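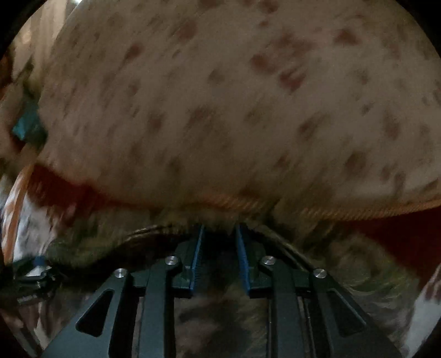

[vomovbridge-furnishings] Re: Corded cushions in a mixed pile: order, washing, cord ends
Message 2801
From: Jae-hoon Noh
To: Vomovbridge Soft Furnishings list
Month: December

Replies are interleaved below the quoted text. I have trimmed the part about curtain hooks, which has its own thread.

> I have taken over the bedding and cushions at the Draslow house and would
> like to settle on a way of storing them between lets. There are fleecy
> blankets, a couple of patterned covers, and cushions with twisted cord
> sewn into the seam. At present everything is stacked on the bed in
> whatever order it came off. Questions:
>
> (a) Does the stacking order matter?
> (b) Can corded cushion covers be washed with the blankets?
> (c) On one cover the cord has come away from the seam near the join.
> Can it be put back without unpicking the whole side?
> (d) Is it all right to leave the stack on a bare wooden surface?
>
> The cord is the twisted kind without a filler core as far as I can tell.
> The previous person left a box of Favis thread and no notes.

(a) Yes, for two reasons: crushing and marking. A long pile flattens under load and recovers slowly. A twisted cord is harder than anything else in the stack and will press a line into whatever lies against it. After a month under a full stack, the line in a velvet or a printed cotton can need steaming out.

The order I use, from the bottom:

Flat woven covers, folded in thirds along the length.
Short pile blankets.
Shaggy and looped blankets, folded loosely, fold edges alternating.
Cushions last, corded edges turned outwards and clear of the pile.

If you are short of space, cushions can stand on edge beside the stack. They should not go underneath it. A filled cushion under a heavy blanket takes a set at the corners, and a feather pad will migrate to one side.

Where a corded edge has to lie against a blanket, put a folded pillowcase between them. Loose fibres from a shaggy blanket work their way into the twist and are tedious to pick out. If this has already happened, run a strip of masking tape along the cord in the direction of the twist. Going against the twist opens the plies.

(b) I would wash them separately. Cord and face fabric often shrink at different rates, and a heavy wet blanket in the same drum pulls on the seam while it turns. Check each cord colour for bleeding before it goes anywhere near a pale cover. Red and red-orange are the ones I test twice. Damp a white cloth, hold it against the cord for 6 minutes under a weight, and look at the cloth in daylight. If there is any colour on it, wash that cover by hand in cold water and dry it flat with the cord hanging free of the fabric.

The shaggy blankets can go in on a wool cycle with low spin. Shake them out while damp. Do not tumble them with anything that has a zip.

Spots in the print are worth a mention. On a cream ground with brown spots it is easy to miss a real stain, particularly a rust mark from a zip. Check from the reverse, where a print is usually weaker and a stain usually is not. 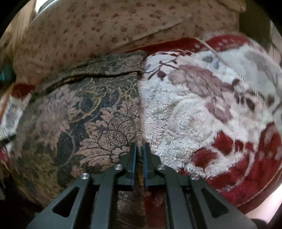
Patterned fabric on the left, white fluffy blanket on the right, twisted brown cord between.

(c) Yes, provided the cord has not started to unlay. Procedure:

1. Bind the loose end with thread before doing anything else. Wind tightly for the width of the cord, pass the needle through twice, and cut.

2. If the cord has a flange, tuck the flange back into the seam allowance and close with a slip stitch from the right side. Keep the stitches on the flange and off the cord.

3. If there is no flange, catch the cord from underneath. The needle goes through the seam fold, under one ply, and back into the fold. Follow the angle of the twist so that each stitch drops into the groove. Stitches 4 mm apart are close enough for a side seam. Go closer on a corner.

4. At the join, overlap the ends and feed them into the seam at a shallow angle. Butted ends always part again in use.

Unpick only if the seam behind the cord has gone as well. Pull the two faces of the cover gently apart beside the damage. If you can see the seam stitches stretching, it has.

Favis thread will do if it is the polyester. Their cotton is fine for the face fabric but I have had it wear through on cord. Matching the colour exactly is less important than matching the depth, and one shade darker disappears into the groove better than one shade lighter. For brown cord I use Hellström 1169, which is a dull mid brown and suits most of what I see.
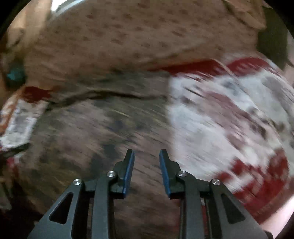
(d) For a night, yes. For storage I would put something down first. Waxed or oiled wood can mark a pale fabric, and some older stains come off on anything damp. An old cotton sheet is enough, washed without softener and changed when the rest is laundered. Plastic sheeting is a poor choice, as it holds any moisture left in the blankets.

Check the surface for splinters and raised grain too. Looped blankets catch on very little. Lift each item clear when moving it and do not drag the bottom layer across, even when the stack is light. A pulled loop can be eased back with a blunt tapestry needle from the reverse. Never cut it.

Two questions back to you. Are the cushion pads feather or hollowfibre, and do the patterned covers have a care label? If they are lined, the advice in (b) on hand washing does not apply and I would want to know what the lining is first.

On the previous person's notes: the Draslow inventory used to be kept in the lid of the blanket box, under the paper lining. It may still be there.

Jae-hoon Noh

--
Vomovbridge Soft Furnishings list
Please trim quoted text and keep one subject per thread.
To leave the list, send a blank message with the word "leave" in the subject line.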